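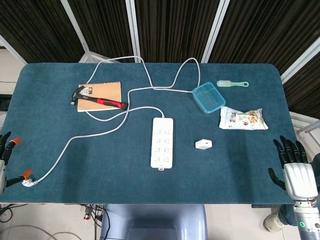
Our bench, taken from the robot's head camera.

Do we really need a written rule for cables on the table?

Posted by Malsha Selvanayagam

We have a two-handed robot that does tidying and sorting on a cloth-topped table. Our new safety sheet, copied more or less whole from another site by someone at Purkudus, says "all mains leads within reach of the robot must be risk assessed, secured and signed for before each run". It is 38 lines long and I doubt anyone has read past the first ten.

My trouble is that the lead is one of the objects. The power strip is meant to be handled, and so is its cable. If I tape it down there is no task left. The hammer gets its own paragraph too (blunt tools, weight, dropping height), while the hairbrush and the plastic tub get none. I am all for being careful but this reads like it was written for a welding cell. Has anyone got a version that people will follow? And does any of it come from a proper standard, or is it all habit?

Sajib Sikder

Mostly habit, in my experience. The published standards tell you to assess the risk for your own set-up and then do something about it. I have never found one with a line about hairbrushes. When somebody says "the standard requires it", ask for the clause number and watch how long it takes.

That said, I wouldn't bin the whole sheet. I'd split the cable rule in two, as your sheet is muddling two different things.

A lead that is an object on the table should be dead. Check that the plug is lying where you can see it and is not in a socket. On your table the white plug is down near the front edge, which is fine by me, but your lead also goes over the back, so I would follow that length by hand and find out where it ends before I trusted it. A strip with a long loopy cable is very good at fooling people about which end is which.

Anything that powers or connects the kit should be off the walking route. I'd be far more bothered by that tangle of black cables on the floor than by anything on the cloth. There is somebody's foot on the other side of the arm, and people trip while they are watching the hands. Your sheet spends a paragraph on the hammer, so how many lines does it give the floor?

For the hammer, one line: nobody leans over the table while it is being lifted. We do ours on a single card by the stop button. It was rewritten in January and it's still too long.

Bellamy

Signing before each run is pointless. We did 50 runs in a week and every box was ticked in the same pen on the Friday. Sign once when the layout changes.

Forix

Disagree with the above, a signature makes at least one person look. Also a green light on the arm shouldn't be taken as "safe to reach in" unless your manual says so. Check what the colours mean on yours, they differ.

Related
Who is allowed to reset the stop button?
Floor marking round a robot table: tape or paint?
Vedari gripper pads, how often do you change them?
Is a folding screen good enough as a barrier?
Risk assessment template, 40 pages, please help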